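Question Writer for Arithmetic and Business Math (part-time, remote)

Telau is looking for two question writers for the new edition of our practice books. We prepare learners for bank entrance tests, clerical tests and similar exams where quantitative aptitude is a big part of the score. You will write short word problems with full solutions, and you will check the problems of one other writer.

About the work

Our question bank has at this moment 2279 problems. Many of them are good, but the chapters on partnership, profit and loss, and mixtures were written by different people over many years, and the level goes up and down too much. In the last check we marked 863 problems for rewriting. Some have numbers which do not divide well, some have two possible readings, and a few have simply the wrong key. The 269 problems in the chapter on time and work are the most urgent and we want to begin with them.

Each writer receives a package of 90 problems. For every problem you will deliver:

the text of the problem, in plain and short English
the answer, and the full solution with all steps
one shorter method, when there is one that a learner can really use under time pressure
a level from one to five

We do not need four answer options from you. Another colleague prepares these later from the typical mistakes, so it helps if you add a note on where learners go wrong.

Topics in this edition

Ratio and proportion, partnership, percentages, discount and marked price, simple and compound interest, ages, averages, time and work, pipes and tanks, boats and streams. Data interpretation is not part of this call. We like problems from daily life: the price of a team kit, the wages of two painters, a shop that buys in one month and sells in the next. Please keep the stories modest. A learner who has less than one minute for each problem does not want to read a novel. 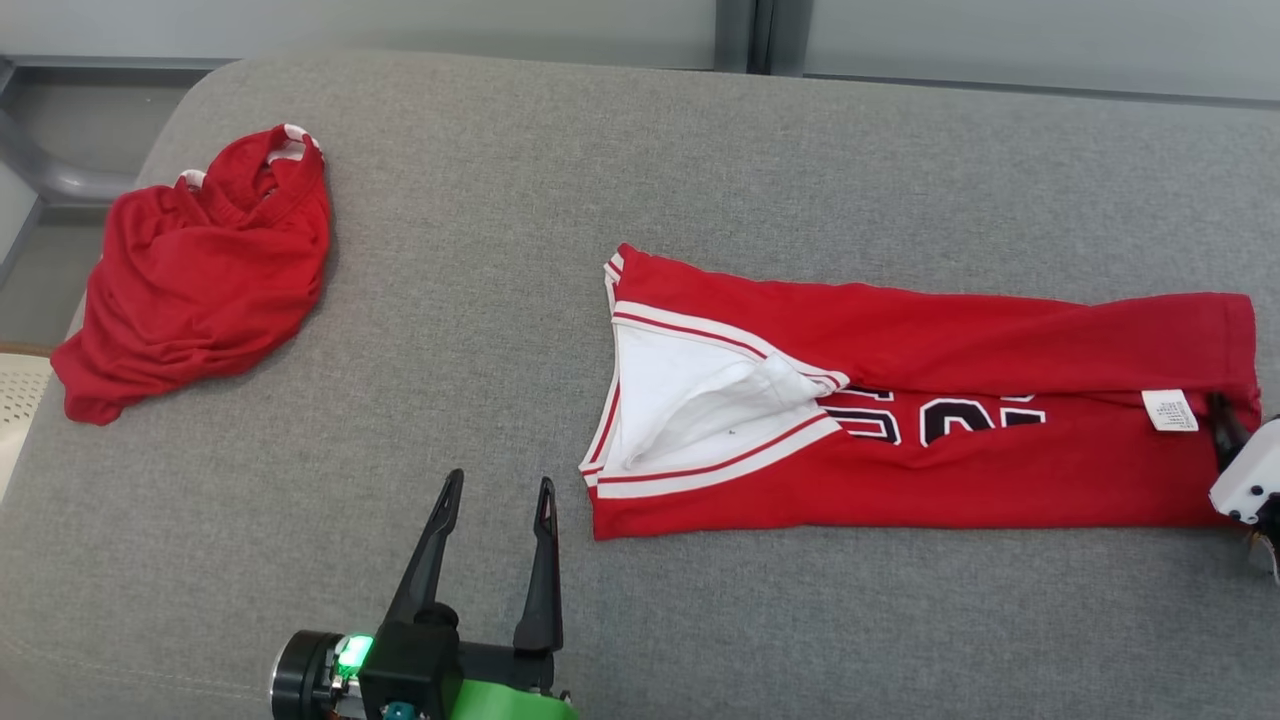
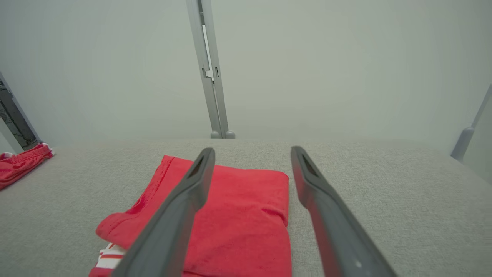 Red clothing on a gray fabric surface.

What we expect from you

You have studied mathematics, commerce, economics, engineering or teaching, or you have taught these topics for at least two years. A diploma is welcome but your sample problems will count more. You write clear English. It is fine if English is not your first language – it is not mine either – but the text of a problem must allow only one reading. "He increased it by half" and "he increased it to one and a half" should never be mixed up in your work.

You can calculate by hand and you do so when you check. We had writers who trusted a spreadsheet and did not see that a man in the problem had a negative age.

You can work with the editor Daltska, where all our problems are stored. It is not difficult, and on the first Thursday of the project there will be an online introduction of two hours, which is paid. Formulas are typed in a simple line format. If you know LaTeX you will find it easy, and if you do not, you will also manage.

Conditions

This is freelance work. We pay per accepted problem, and the rate depends on the level you and the editor agree on. Checking is paid by the hour. The rates are in the information sheet, which we send to everyone who writes to us, so you do not have to apply first to see them. One round of corrections is included in the price. If we ask for a second round for reasons that are not your fault, we pay for it.

The work starts in August. You may divide the hours as you like, but we ask for at least ten finished problems every week so that the checker can keep the same rhythm.

Your name will be printed in the book, if you wish. The rights to the problems go to Telau. Please do not send us problems that are copied from other books or from old exam papers, also not with changed numbers. We compare all the texts with our own collection in Tristico before we accept them.

How to apply

Send a short letter and three sample problems of your own: one on partnership, one on time and work, and one on a topic of your choice. Add the full solutions. A CV of one page is enough, and we do not need a photo.

Write to Mylene Espiritu, editor for quantitative subjects, with "Question writer" in the subject line. If you have worked before on the MacLeod series, please mention which chapters, so that we do not give you your own problems to check. You will get a reply in both cases, also when we cannot offer you a package this time.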